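Dultus group, July catch-up

I took notes again, so blame me for the spelling. Witold Kaczmarczyk and Amerley Arthur both there, plus me.

1. Grasp results
Witold ran 104 tries with the new wrist-view policy, and only 9 came up with nothing! We were pretty giddy. Amerley wants the same test with the old policy before we brag to Ichikawa.

2. Shredded paper
I pushed for keeping the bowl task in (tangled strips are mean, and I love them). Agreed, two more rounds. 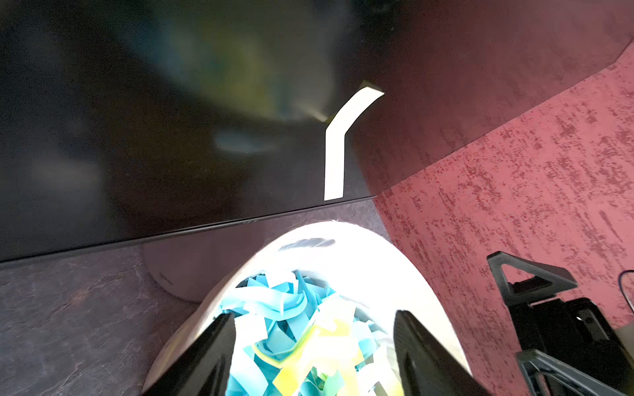
3. To do
Witold: labels. Me: write-up draft for Imo.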